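Night guard has gone cloudy and smells, can it be saved?

Ellstead Forum > Health > Teeth and gums

pipistrelle_7
I've had a hard night guard for grinding for two years. It was made by my dentist in Ellstead and it still fits fine. Over the last few months it has gone cloudy and there's a white crust along the back teeth. It also smells, even straight after I've rinsed it. A new one is £629 at my practice so I'd like to keep this one going. What do people clean theirs with?

morfa
Toothpaste is probably what turned it cloudy, if you've been using that. It's gritty and leaves fine scratches. Plain washing-up liquid and a soft brush is what I was told to use.

pipistrelle_7
I have been using toothpaste, yes. Twice a day. Nobody at the practice mentioned it.

Tanbark
£629 seems very high. I paid a lot less at Warraich. Mine is the softer sort though, and I've bitten through one already, so it may not have been the bargain I thought.

gullwing60
I use Zostero tablets, one every evening in a glass of cool water. No smell at all and mine is older than yours.

morfa
Every evening is too often for some guards. It depends what it's made of. My dentist said once a week with tablets and soap the rest of the time.

gullwing60
The packet says daily.

morfa
The packet says daily for dentures. Read the small print about night guards. I'm not saying yours will fall apart, but I wouldn't tell a stranger to do it without knowing what they've got.

Tanbark
Whatever you do, don't use boiling water. Mine went out of shape and wouldn't go over the back teeth again.

pipistrelle_7
It's hard acrylic according to my paperwork. What about the crust?

morfa
That's tartar, same as you get on teeth. White vinegar and water, half and half, thirty minutes, then rinse it well and brush. Don't pick at it with anything metal. If it won't shift, ask the practice to put it in their ultrasonic bath. Mine did it while I had my check-up.

gullwing60
Vinegar made mine taste of chips for days. I'd go straight to the practice.

Tanbark
Look at the case too. I cleaned the guard for weeks and the smell was coming from the case. I had a Drisex one with no holes in the lid, so it never dried out. Now I do this:

1. Rinse the guard in cool water as soon as it comes out.
2. Brush it with a drop of washing-up liquid, inside and out.
3. Wash the case in the same water and give the worktop a wipe before putting anything down.

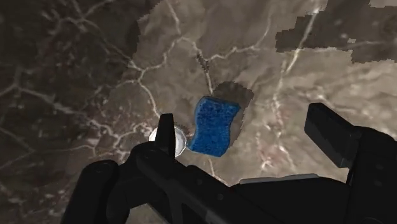
4. Leave guard and case to air dry, lid open.
5. Shut it away only when both are dry.

morfa
Agree with all of that, but I'd keep a separate brush for it.

pipistrelle_7
Update. Vinegar soak done twice, most of the crust has gone and so has the smell. Still cloudy, but I can live with that. I've bought a case with holes in it and I'll take the guard along to my check-up in July.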